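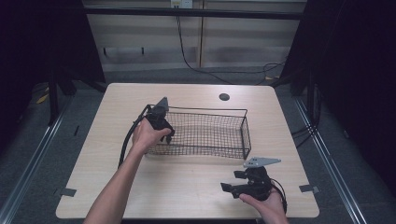 Wire mesh baskets on a desk - lining or no lining?

hmoroz
Setting up a small parts area on a light wood top with rounded corners. I have a black wire mesh basket, low sides, open top. It will hold cable ties, adapters and loose screws. Two questions. Does the bare mesh mark the finish, and do small screws work through the floor?

Patricio S.
Mesh will mark an oiled top if you slide it under load. Lacquer holds up better. Stick four felt dots under the corners and lift it when you move it.

kkaneko
Disagree on felt. It collects grit, and the grit does the scratching. Clear silicone bumpers, the thin kind. Mine have been on a Brarkwood tray for 200 days with no marks on the desk.

Patricio S.
Silicone can leave a haze on some oil finishes. I had to sand one out. Test it on the underside first.

hmoroz
Finish is unknown, the desk came secondhand. Will test near the cable grommet at the back, where a mark matters less.

mayu_t
On the screws: depends on the mesh opening. Heads won't pass through a fine grid but the tips catch, and then you are picking them out one at a time. I cut a sheet of card to fit the floor. Costs nothing, replace it when it gets dirty.

kkaneko
Card works. So does drawer liner. I would still keep screws in a lidded box and use the basket for cables and adapters only.

mayu_t
A lid is one more thing to open. Card.

hmoroz
Going with card for the floor and bumpers if the test patch stays clean. Will post again in June.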